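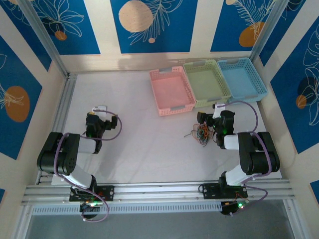

Trorier says its Toma cable kit will tidy a desk in 5 minutes. Mine took most of an evening, and I'm still not sure what I paid for. You get a bag of clips, a roll of hook-and-loop tape and a sleeve you're supposed to trim to length. The sleeve frays as soon as scissors touch it.

The clips are better. I stuck them under my desk in May and most are still up, though the one holding the monitor lead has dropped twice. The box claims each will hold 500 grams. I have my doubts.

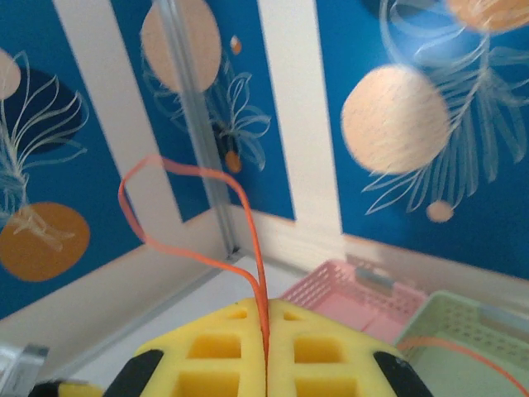 Thin cables like this orange-red one spring into loops.

The tape is fine. It's also the same tape Dreltley sells by the roll for less, minus the fancy box. The labels are tiny, and my pen smeared on every one.

Would I buy it again? No. Get the clips on their own if you can find them, and skip the sleeve completely. Two stars, and the second is for the tape.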